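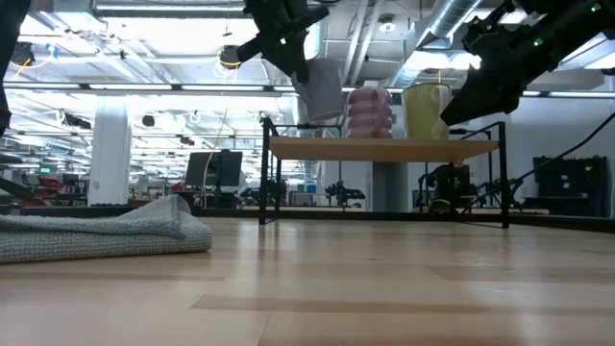 Wooden tabletop with a folded towel and a small shelf.

How to Refresh an Oiled Wooden Tabletop

By Mathias Bachmann
Apr 28, 2021

I have oiled my own tables for many years, and in the beginning I made them worse. I used too much oil, I did not wait, and one table stayed sticky until the next winter. The method on this page is the one I use now. It is slow, but most of the slow part is waiting.

The method is for solid wood with an oil finish. If your table has lacquer or varnish, the new oil cannot go in and it will only lie on the surface. To find out which one you have, put a few drops of water on a place that does not show much and leave them for ten minutes. On tired oil the wood becomes darker under the drops. If the drops stay round and the wood keeps its color, the top is either lacquered or still well protected, and then I would leave it alone for the moment. With furniture bought second hand it is worth asking the seller also.

What you need

A hard oil or worktop oil. I use the clear one from Bosidura, a half-liter can. It was enough for my dining table and there is still some left.
Sandpaper, grits 120, 180 and 240
A sanding block made of cork
Cotton cloths without lint. Old bed sheets are very good.
A vacuum cleaner with a soft brush
Mild dish soap
Gloves
A metal can with a lid, for the used cloths

Please read the label of your oil before you start. If it says something different from me about drying time, follow the label.

Step 1: Clear and wash the table

Take everything off. Wash the top with warm water and a very small amount of dish soap, and wring out the cloth well so that you never leave a puddle. Go over it again with clean water. Grease is the thing you want to remove, and on a dining table it sits mostly where people put their arms.

Let the wood dry overnight. I do not begin to sand on the same day, even when the surface feels dry in the hand.

Step 2: Repair the rings and dents

White rings are usually moisture in the finish, and they often disappear with the first sanding. Black rings are deeper. They come when water and metal stay together on the wood, for example under a flower pot with a wet bottom. A light sanding will not take them out completely. You can try oxalic acid, which is sold as wood bleach, but I am careful with it and I wear glasses and gloves.

A dent can be lifted with steam if the fibers are not cut. Lay a damp cloth over it and touch it with the tip of a hot iron for a few seconds. Look, and repeat if necessary. My neighbor Mathias Gasser did this on his Lullska table after his son dropped a hammer on it, and you must know where to look to find the place. A scratch that goes across the grain will not come up with steam, it must be sanded or accepted. 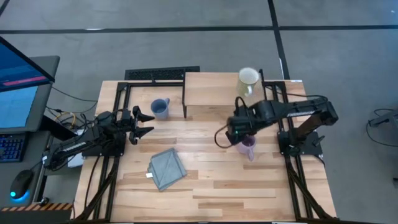 Step 3: Sand

Start with 180 if the top is in good order. Take 120 only for rough or stained parts, and then do the whole top with it, otherwise you will see a pale island later. Finish with 240.

Always sand along the grain. Use the block and press lightly. With the fingers alone you make small valleys, and they show when the light comes from the side. Be careful at the edges – two strokes too many and the edge is round. For a table of normal size I need more than 40 minutes for each grit by hand.

Vacuum between the grits, and at the end wipe with a cloth that is only slightly damp. Dust that stays in the joints between the boards will mix with the oil and make a gray paste.

Step 4: The first coat

The room should be at 16 degrees Celsius or warmer. In February I once tried it in the unheated garage, and the oil was like honey.

Stir the oil, do not shake it. Pour a little on the wood and spread it with a cloth, first in circles and then along the grain. Some areas will drink it quickly and look dull after a few minutes. Give those a little more.

After 15 minutes wipe off everything that has not gone in. This is the step I did wrong on my sticky table. Wipe until a clean cloth comes away almost dry, and look at the surface from a low angle against a window to find the places you missed.

Oily cloths can start to burn by themselves. Put them in the metal can, cover them with water and close the lid, or spread them flat outdoors to dry. Do not make a ball of them and throw them in the trash.

Step 5: The second coat

Wait until the next day. If the surface feels rough, rub it very lightly with used 240 paper and vacuum again. The second coat needs much less oil than the first. Wipe it off in the same way.

I normally stop at 2 coats. The end grain can take a third one.

Step 6: Let it harden

You can put light things on the table after one day, but full hardening takes longer. I keep water and hot dishes away for 14 days. We eat with a tablecloth only after this time, as cloth pressed on fresh oil leaves its pattern in it.

Daily care

Wipe spills when they happen. Use a damp cloth and not a microfiber with a rough side. No vinegar, and no scouring powder. When the water drops begin to darken the wood again, wash the top and give it one thin coat, without sanding. On our table this is once a year, on the small desk by the window more seldom.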